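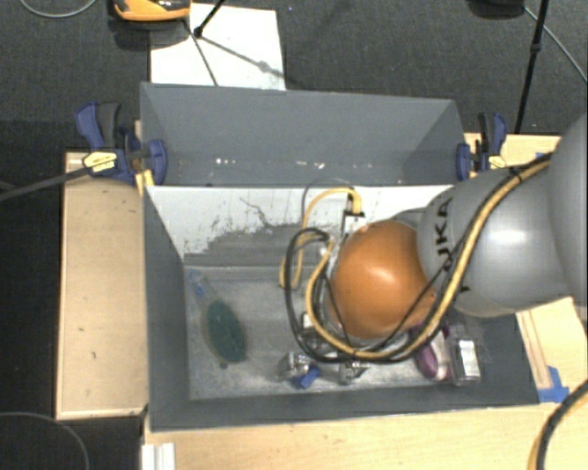
About Walik

Walik is a small service shop in Floston that sets up and looks after picking cells, the kind where an arm reaches into a bin and takes things out one at a time. Kieran Foley and Ylva Sandberg started it 13 years ago with one van and a borrowed torque wrench, and we still have the van.

Most people first call us about cables, and we're always glad when they do! A cable that runs along the outside of an arm needs slack to bend with the wrist, but too much slack and it will catch on the rim of a bin sooner or later. So when we come out, we run the arm slowly through every reach it has to make, all four corners and right down to the floor of the bin, and we watch the loops the whole way. Then we move the ties, run it again, and have a cup of coffee with whoever works beside it (they usually know more than the log does).

Bins get the same patience. We clamp them to the table, teach the corners, and come back after the first week to check that nothing has crept. Scuffed bins are fine by us. Bins that move are another matter, and Corey Ruawai will happily talk to you about clamps for as long as you let him.

Khoa Khổng looks after our service plans, which now cover 19 cells, and Sølve Sæther answers the repair line. Please do call before you loosen anything on the wrist.

Recent from the shop
Teaching bin corners without losing your afternoon
Where to put the first cable tie
Our visit to Casard
Spare parts shelf, January

Contact: Walik, Floston | © Walik | Back to top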